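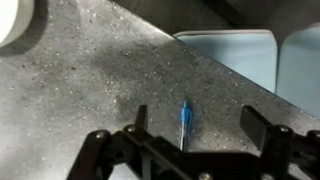
*Ballpoint pen, blue cap.*

## Drullow dye house, Bruvel: notes from the August open day

Drullow dyes cotton embroidery floss and a smaller amount of perle for other labels. The tour covered winding, dyeing, drying and skeining, in that order, and took most of the morning. Bleaching and mercerizing are done elsewhere, so the cotton arrives white and already shiny.

### Winding

Yarn comes in on hard cones and is rewound onto perforated plastic tubes at low tension. Kenneth Rennie, the production manager, spent longer on this step than on any other. A package wound too tight takes dye on the outside and stays pale near the core. Each tube is checked with a hardness gauge at both ends and in the middle, and anything out of range goes back to the start of the line.

### Dyeing

The card currently lists 580 solid colors. Reds and very dark blues get an extra hot soap rinse, and the rinse water is checked against a white cotton strip before the lot is released. I asked about bleeding in older skeins of red. Rennie said the usual cause is loose dye left on the surface after a short rinse, and that soaking a finished piece in cool water will remove some of it but can also move it onto the ground fabric. He would not recommend hot water for a piece with white linen in it.

Lot numbers are printed on the inside of the lower band. Shade tolerance between lots is tight, but two lots side by side in a large filled area can still show. Buy for the whole project.
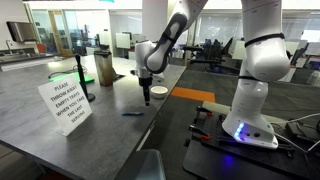
Drying is done in the package, with hot air forced through from the core. It takes about 3 hours for floss. Perle takes longer, and the heavier sizes are left to rest overnight before skeining so that the moisture evens out.

### Skeining and the Clomik line

Clomik is the mill's own overdyed floss, sold by mail only. There are 17 colorways. Vy Phùng develops them and had sample skeins out with the banding still off. The color repeat is set by the size of the skein loop at the time of dyeing, so a short loop gives a short repeat. For cross stitch she suggests completing each X before moving to the next one. Working a row of half stitches and coming back will mix two parts of the repeat and turn the shading muddy.

I bought four skeins and have stitched a test square with two of them, on 28 count evenweave, two strands over two threads. Coverage was good. One strand frayed near the end of an 18 inch length, and I will cut shorter next time. Wash test still to do.

### Practical

- Closed shoes required on the dye floor.
- No photos of the recipe screens.
- The mill shop sells seconds by weight, mostly greens on my visit.
- Parking is behind the building, and the entrance is on the other side.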